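3 Planning your purchase

3.1 Before you order

Work through these steps before you send the order form to Flatside. Prices are in the January list.

1. List the tasks you want to record. Cloth handling, table clearing and shelf work each need their own set of fingertips.

2. Decide how many people will record at once. Allow one Goltia hand-held gripper per person, plus one spare for every site.

3. Set aside 2000 dollars per site for items that are not in the kit: cards, chargers, replacement screws and freight.

4. Add 12 hours of paid time per operator for training. Do not take this from the recording budget.

Note: Homes cost more per hour to record in than a lab bench. People go on using their kitchen and living room while the operator works, and your schedule should allow for it.
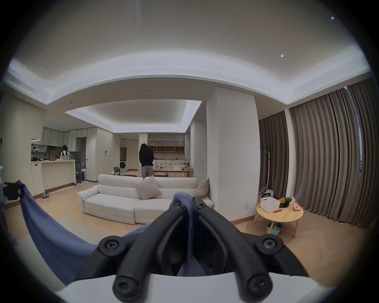 Flustine Set-up Guide, Issue 13

3.2 Fingertips and wear parts

The black finger linkages are held by screws at the joints and tips. Order a screw pack with each gripper. Fabric work is the hardest on fingertips - budget for a new pair after some 176 hours of use.

Caution: Do not mix screws from different packs. Thread lengths changed in January.

5. Enter the wear parts on a separate line of the order form, so they can be reordered without a new quote.

6. Send the form to Thoa Lương for pricing. Questions about freight go to Radek Krajčí.

Quotes based on the current list must be accepted by 2nd June.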